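Ticket: Booth panel drops off network after idle
Status: Resolved
Site: Filtcombe, focus booths, second floor
Product: Arnano room panel, wired

Reported problem
The booking panel outside booth 17 goes offline overnight and shows the last booking until someone power-cycles it. The other booths on the floor are fine. Same firmware, same switch.

Log
08:40 Panel unreachable. Switch port shows link up, no traffic. Port reset from the console, panel came back in 65 seconds.

09:15 Compared port settings with booth 16. Energy-saving Ethernet was on for 17 and off for 16. Turned it off, saved the config, left the panel idle.

13:30 Offline again. Energy saving ruled out. Swapped the patch lead at the cabinet, no change.

14:10 Checked the address lease. The Mastivov controller had two reservations for this panel, one left over from the August move. The panel renewed against the old one, received an address outside the booth VLAN and stopped responding.

14:25 Deleted the old reservation and restarted the panel. Correct address assigned. Lease time cut to 3 hours for testing.
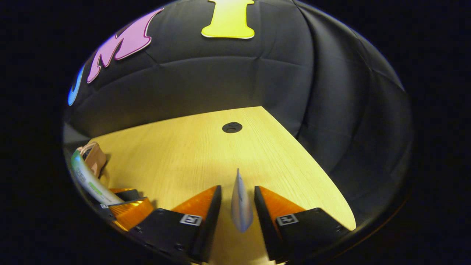 Attachment 1: booth tabletop with cable grommet at the back.

Next day, 09:00 Panel online all night. Lease renewed 3 times with the same address. Bookings in sync with the calendar.

Cause
Duplicate address reservation on the controller. The import tool does not flag these — it keeps both entries and serves whichever it finds first.

Follow-up
Lease time returned to default. Export the reservation list for the Sproģis floor and check for duplicates before its panels go live. Energy saving left off on port 17 to match the other booths. Old patch lead tested good and returned to stock.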